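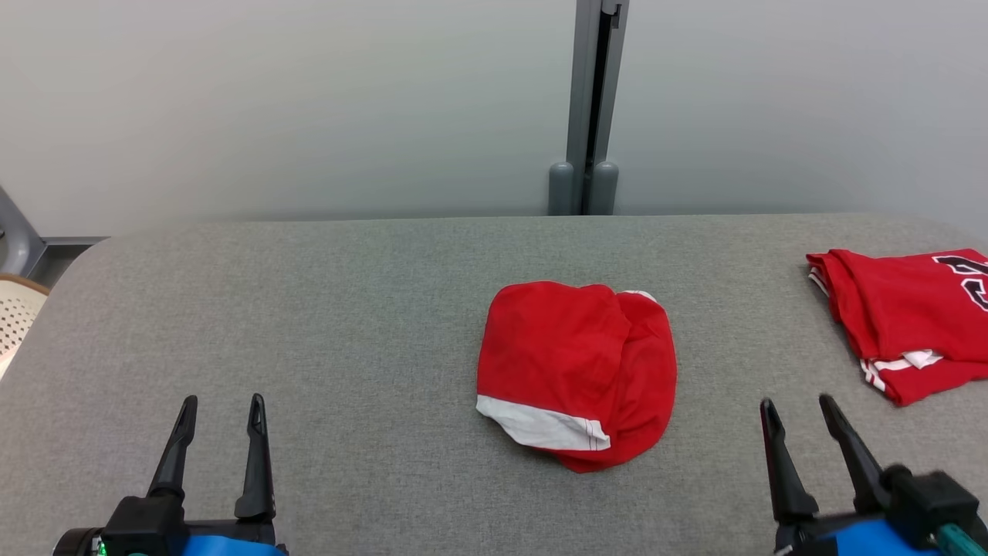
Fig. 1. Red garment on a gray surface.

Week 6 handout: Tobacco pipes before the cigarette

Reading: course pack, pp. 234-248. Bring it on Monday.

People in the Americas smoked tobacco in pipes long before Europeans arrived. Pipes were carved from stone or shaped from clay, and many had a stem of reed or wood. Smoking was often part of ceremony, and tobacco was also given as a gift or used as medicine.

Sailors and traders carried the habit to Europe in the 1500s. English makers were soon producing white clay pipes. Early bowls were very small, as tobacco cost a lot. Bowls grew as the price fell, so bowl size helps date a find.
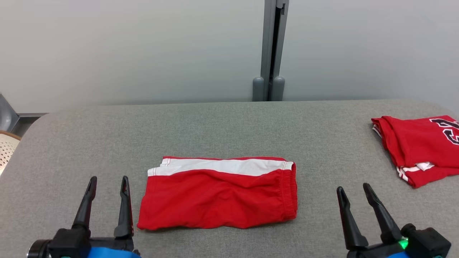 Clay, briar and meerschaum

Clay is cheap but gets hot and breaks easily. Meerschaum is a soft mineral, mined mainly in Turkey, that colors with use. Briar comes from the root burl of the tree heath and became common in the 1800s.

For the worksheet, use the Judolen set, tray 14. Record the stem length and bore of each piece. Item 708 has no bowl, so enter the stem only. 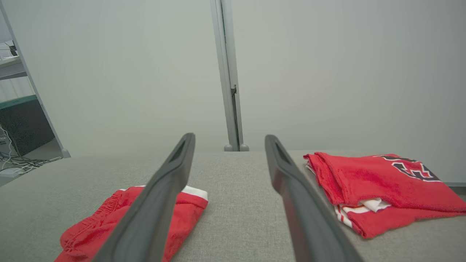 Fig. 3. Gray fabric between two gripper fingers.

Worksheets are due at the start of the next class.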